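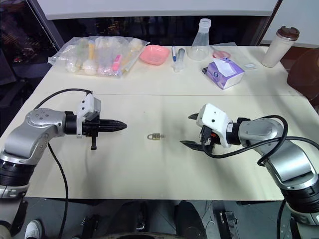 Ticket 3977 – Padlock handoff stops on grip timeout, Stonar cell
Opened by: Adalberto Barbosa, bench operations
Status: open, workaround in place, February 2026

The Stonar cell took over locker padlock checks from the bench techs in January, and since then the handoff step has thrown a grip timeout several times per shift. The lock lies flat near the middle of the table with a gripper on either side, and the controller will not release the step until both sides report ready. Each timeout needs a manual acknowledge at the Rekmont panel. Techs who were moved to sample intake are being called back to press it.

Checked so far:
Cable seating at both wrists – no change.
Gripper speed reduced to 40 percent – fewer stops, cycle too long.
Timeout raised from 6 to 60 seconds – stops cleared, but a real missed pick now holds the cell for a full minute.

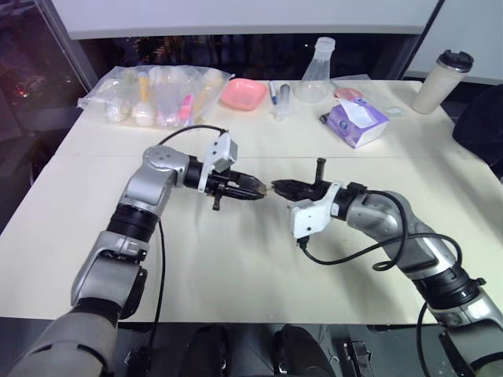
Timeout put back to 6. Log shows the left side reporting ready first and the right side late. Order of start commands swapped in the Tumuseck script. Same result, so the delay follows the right side and is not a sequence fault.

Staffing note: intake cannot keep losing a person to the panel. Until this is fixed, one tech per shift is assigned to the cell and comes off the intake rota.
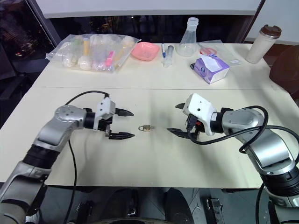 Lopes support has the logs and asked for the right gripper firmware version. Sent. They also asked who is allowed to acknowledge faults – at present any trained tech, no supervisor login needed. Please leave that setting alone.

Next: repeat the run with the spare right gripper controller.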